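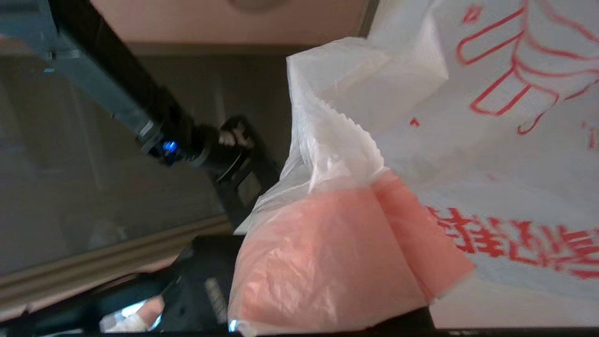 Thin film, crinkled: a white carrier printed in red, with pink plastic folded in the middle.

The bag of bags

Most kitchens have one. It hangs behind a door or sits under the sink, and it holds every carrier that has come into the house and not yet gone out again. Ours in Dalen had reached the size of a bed pillow before I emptied it on to the floor and sorted it. The count was 63 bags, of which 16 had holes in places that matter.

The material deserves more attention than it gets. Most light carriers are made of polyethylene, in one of two common grades. High-density film is the crinkly sort. It is stiff for its thickness, noisy in the hand and slightly milky, and it holds a crease. Low-density film is softer and quieter, feels a little waxy and stretches a good way before it tears. A quick test is to crush a corner in the fist. Film that crackles is probably high-density. Film that slumps back without much noise is probably low-density. Blends exist and will spoil the test.

Printing is a poor guide to strength. A bold red design on white film says something about the shop and very little about the gauge. Ink can matter for reuse, though. Keep printed surfaces away from unwrapped food, and turn a bag inside out only if the inside is known to be clean, which in a second-hand carrier is seldom the case.

Folding comes next. The usual faults are trapped air and ignored side pleats. Lay the bag flat, push the pleats back in along their original lines and smooth from the closed end towards the mouth. Fold lengthways in half, then in half again. From there it can be rolled or folded into a triangle. Triangles look well in a drawer but take longer, and slippery film tends to undo them. I roll the heavy ones and fold the thin ones flat.

Nesting one bag inside another saves space and is worth doing on two conditions. The inner bag should be the smaller, and the pair should be of different colours -- white outside and pink inside, for instance -- so that a hand reaching in can tell the layers apart. Two white bags nested together will be taken for one and used as one, usually for potato peelings.

For storage I tried a fabric tube, a cardboard box and a wall dispenser. The Clemora dispenser holds plenty, but its opening grips crinkled film and pulls out several bags at a time. The Bumis box is plain card with a slot in the lid. It costs less, fits beneath the sink and has so far fed one bag at a time, provided they go in flat. The fabric tube went back in the cupboard.

Then there is the matter of how many to keep. A household that lines a small bin and carries its own shopping bags does not need 63. I kept 5 heavy carriers for boots and wet coats, and a stack of light ones for the bin. The remainder went to the film collection point at the Falarmont supermarket, clean, dry and with the paper receipts taken out. Rules differ from place to place, and some collections refuse coloured film, so read the notice on the container before filling it.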